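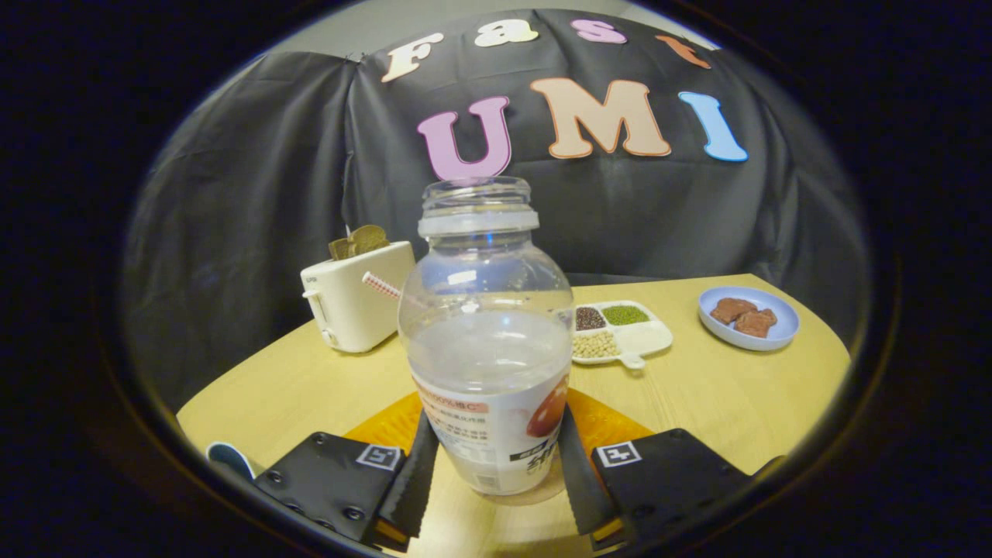 Have you ever wondered why your drink never seems to run out of shape? I mean it! Pour squash into a tall glass and it goes tall, pour it into a bowl and it spreads out wide. Water will do this anywhere you put it. In a see-through bottle with a round, bulgy body and a skinny neck, the liquid goes round and bulgy too, and if you filled it up to the top it would go skinny as well. The bottle keeps its own shape, of course, and the reason for that is very, very small.

Everything is made of tiny bits called particles. They're far too small to see, even with the magnifying glass I keep on my desk. In a solid, like a spoon or a brick, the particles are packed together and they hold on tight. They can jiggle a bit, but they can't swap places. So a spoon stays spoon-shaped, even if you drop it down the stairs (I have).

In a liquid the particles are still close together, but they can slide past each other – a bit like children squeezing along a crowded corridor at home time. That's why you can pour milk but you can't pour a brick.

Gases are the wild ones. Their particles whizz about with lots of space between them, and they'll fill up any room you let them into. When somebody burns the toast, you can smell it upstairs!

Want to try something? You'll need a jug of water, a tray and 3 containers that look nothing like each other. Pour the same amount of water into each one and see how high it comes up. My nephew Musa was certain the tall thin one had more in it, so we tipped them all back into the jug, one at a time, to check. He made me do it again with orange juice.

Now here's a puzzle for you. Sand pours, so is it a liquid? Look at one single grain and see if it changes shape when you move it.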